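Pamier opens home-collected gripper data to outside labs

Pamier has released the first part of a manipulation dataset recorded in private homes with hand-held grippers, the company said in October. The release covers 276 hours of handling and is aimed at groups training policies for soft and foldable goods.
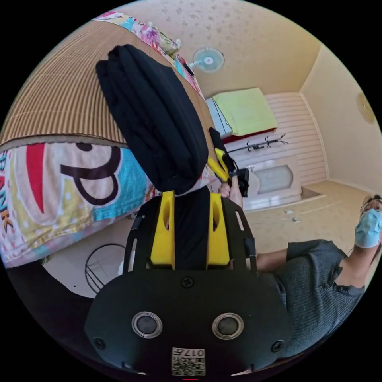 Hours are a poor unit for this kind of data, Aldo Donati wrote in response to the release, and he would have preferred a count of completed grasps broken down by material. A policy trained on long recordings of one bag in one bedroom, he argued, will learn the bedroom.

Pamier said a breakdown by material will be added to the index file in the next revision. The current index lists the home, the operator, the task prompt and the start and end of each attempt. Failed attempts are kept and flagged. Operators are asked to carry on after a slip instead of restarting, and the recovery is stored as part of the same attempt.

The collection tool has two fingers and carries its own camera, mounted to keep the fingertips and the object in view together. Padded and fabric items were given priority in this round. They deform under their own weight, and the contact point can shift after the fingers close, a case that simulators still handle badly. In the photo, a folded black item with a thin strap and a yellow buckle rests between the yellow fingers while a hand grips it from the side.

Contact by a free hand is allowed under the protocol. Segments where it occurs carry a separate label, so that labs working on single-arm systems can drop them at load time. Labs studying handover can select them with the same label.

Each tool is calibrated before it leaves the depot and again on return. If the two results differ by more than the set tolerance, everything recorded in between is held back for manual review. Pamier did not say how much of the first round was affected.

Rooms are recorded as found. Operators do not clear floors or change bedding before a session, and backgrounds are not masked in the released files. Faces are blurred in a later pass, and residents can have a session withdrawn up to the point of publication.

Two groups had early access. Rimau used the files to pretrain a bag-handling policy and fine-tuned it with 100 demonstrations on its own arm. Zuccaro is testing whether the failure flags can train a slip detector. Neither has published results.

The second part, named Feken, is planned at 1,000 hours and will add kitchens and entryways. Access is by application, and the license excludes resale of the raw video.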